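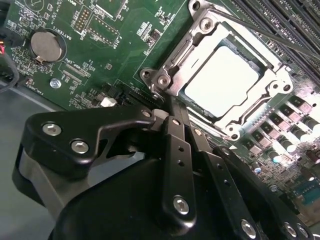
Zoleo wrist camera and gripper kit, three stars

Bought for 595 dollars to collect demonstrations on old motherboards, mostly working the CPU socket lever. We recorded 205 episodes in January before I felt entitled to an opinion.

The good: close up, the printing on the board is readable, and the hex screws stay put if you check them every 50 runs. The manual says never. The manual is an optimist.

The bad: auto exposure. Any bright light turns the processor into a white rectangle, and the policy learned to love white rectangles. Ghazal Mirzaei taped paper over our lamp, which helped more than two firmware updates. Would buy again, with tape.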